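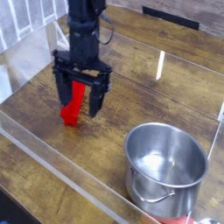 Table rules, second try

October 23, 2019

Quick one because I have to be out the door in 30 minutes. I said in August I'd write up the rules we use for the arm at the Zellwood shop and then didn't. So. Rules.

First thing, these are house rules. Not the standard. The real standards are long and you should read the ones that apply to you, with the risk assessment and all that. What I have is one sheet in a plastic sleeve that people will read while holding a coffee.

Fingers open at rest. Always. A closed gripper at rest might be holding something or might not, and then somebody sticks a hand in to check. Open means open, you look, you know. We got this one from the guys at Ranlow and it's the best thing on the sheet.

Say "clear" out loud before you press go. Felt dumb for a week. Now I do it at home with the blender.

Speed. 300 mm/s is our limit for any new routine, and it stays there until it has run 30 times in a row without a stop. Then you can ask to go up. Ask, not just do it. We used to have 370 on the sheet, which came from an old Hartono job and had nothing to do with our table. Someone copied it over and it sat there for ages. Check where your numbers come from!

Panels. Clear acrylic is nice, you can see what's going on, but people forget it's there and lean over the top. So the rule is no reaching over a panel, ever, even if the arm is parked. Walk round. And a panel isn't a guard just because it's standing up – if it can be lifted off with one hand and nothing stops, write it down as a splash screen and plan like it isn't there.

Cables. Look at the loop before every session. It needs enough slack for the full reach and not so much that it snags on things. Run the move slow one time and watch ONLY the cable. Not the fingers. Everbody watches the fingers.

Pots, pans, anything steel. Shiny insides throw a highlight right back at you and a vision setup can do weird stuff with that. Test with the lights the way they'll really be. Also start with pots empty. No water, no "just a little water".

Stuff on the table. If the job doesn't need it, it's off the table. I am the worst at this. Wood-look top also hides small parts really well, dark streaks everywhere, so wipe and look from low down on the side before you start.

Log it. Every stop gets a line, even the dumb ones. We're at line 377 in the Isareo notebook and I'd say the dumb ones have been more use than the scary ones. Same corner, same grab, same time of day – you'd never see it otherwise.

Still arguing over who is allowed to reset after an e-stop. My vote is only the person who hit it, or whoever they hand over to in person, no shouting across the room. Will update teh sheet when that's settled.

Ok going. If your shop has a rule thats missing here put it in the comments, I'll read them tonight.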